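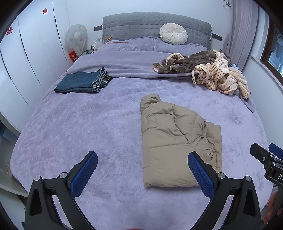 Winter clothes on the bed, jacket folded, the rest still to go.

Posted 19 June 2021

So I finally did the closet. I've been putting it off since December, when I shoved a whole pile of sweaters onto the top shelf and closed the door fast before they could come back down. This week it hit the nineties and I went looking for one pair of shorts and came out twenty minutes later with a scarf around my ankle, and that was it. Everything out, onto the bed.

My method (if you can call it that) is to do the big stuff first. The beige puffer takes up more space than anything else I own, so it gets folded before I even look at the rest. Sleeves in, fold it up from the bottom, then lean on it for a bit to get the air out. I used to roll it into its own hood because my friend Ladi Nwosu swears by that, but mine always pops open in the night like a can of biscuits.

Jeans are easy. I fold them in half, then in thirds, and I leave the belt in. I know, I know! My mother would take it out and hang it up. But I have spent too many mornings hunting for a brown belt, and if it's in the jeans then I know where it is.

The pile up by the pillows is the part I'm less proud of. There's a brown fleece in there that has gotten itself wound up with a stripy cream thing, and every time I pull on one the other comes too. I left it for last, made coffee, came back, and it was still a pile.

A few of you asked about bedding after my last post. The lavender blanket is the plush one I keep going on about, and yes, I still have it out in June – the air conditioning in this apartment has two settings, off and Arctic. The round cream cushion was a present to myself from a little shop called Bisura. I like how the pleats all run in to the button in the middle. Does it match the gray headboard? I think so. Fouad Bennani, who helped me carry the bed up the stairs, says it looks like a pie.

For storage I ended up ordering two of the flat under-bed bags from Vaver. They hold more than I expected, but measure first! I have 253 millimeters of clearance under there, and the deeper bag I wanted would never have fit. The puffer gets one pretty much to itself, sweaters go in the other with a cedar block.

Still on my list: the hall closet, the shoe situation, and a bag of single gloves I can't bring myself to throw out. If anyone has a good use for eleven left-hand gloves, the comments are open.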